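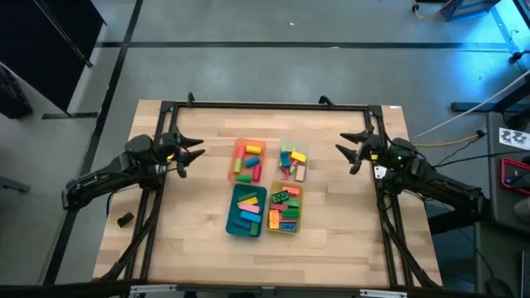 **Which source do people in Drostside use first when they want local news?**

The local radio station, by a small margin over the Fagerlund website. This is the result of our reader survey from August, where 103 people gave an answer to all the questions. The full table will be in the next newsletter.

*Posted by tidewriter, Sep 14, 2022*

---

**marrow_lane** wrote:

Thank you for sharing this. I have one doubt. The survey was sent by email to people who already receive the newsletter, if I understood well. These people like to read news. My neighbors who only look at their phone at lunch were never asked.

---

**tidewriter** wrote:

You understood well. We sent 988 invitations, all to subscribers. I wrote it in the first line of the method note, but I agree that many will read only the result.

---

**oskelund** wrote:

> These people like to read news.

Then it is strange that radio came first, no? If the group was so much in favor of reading, I would expect the website to win easily. For me the result is stronger because of this, not weaker.

---

**marrow_lane** wrote:

I don't follow this, oskelund. Most of the subscribers are older than 60, and older people listen to radio. It can be both things together: they read the newsletter and they have the radio on in the kitchen.

---

**oskelund** wrote:

Is the age written somewhere? I looked in the method note and did not find it.

---

**tidewriter** wrote:

We asked for the age, but it was optional and many left it empty. So I would not say "most." I will ask if we can publish what we have.

---

**marrow_lane** wrote:

OK, I take back "most." I was thinking of the people I meet at the library evenings.

---

**pennantry** wrote:

I am more interested in the trust question. In my copy of the summary it says people trust Broramier more than the Emer weekly, but they read the Emer weekly more often. How was trust asked? With a scale?

---

**tidewriter** wrote:

Yes, a scale from 1 to 5, where 5 means "I trust it completely." There was also a box for "I don't know this source." Those who marked the box are not in the average.

---

**pennantry** wrote:

This explains a part of it, I think. Broramier is known by fewer people, and those who know it have chosen it. Everybody in Emer gets the weekly in the mailbox, also the ones who are angry with it. Comparing the two averages is not very fair to the weekly.

---

**oskelund** wrote:

Maybe, but a paper that comes to every door should accept to be judged by every door. I stopped reading it when they began to print the council announcements without any question or comment.

---

**pennantry** wrote:

I still find the announcements useful. When the bus timetable changed, I learned it there and in no other place. But I agree they should be marked more clearly as announcements.

---

**tidewriter** wrote:

For the next round we are thinking of paper forms at the library and the health center. If somebody has a better wording for the trust question, please write it in this thread. I would prefer to keep the same scale, so that we can compare.

---

**marrow_lane** wrote:

I would ask separately about trust in local stories and trust in national stories. For Fagerlund I would give two very different numbers.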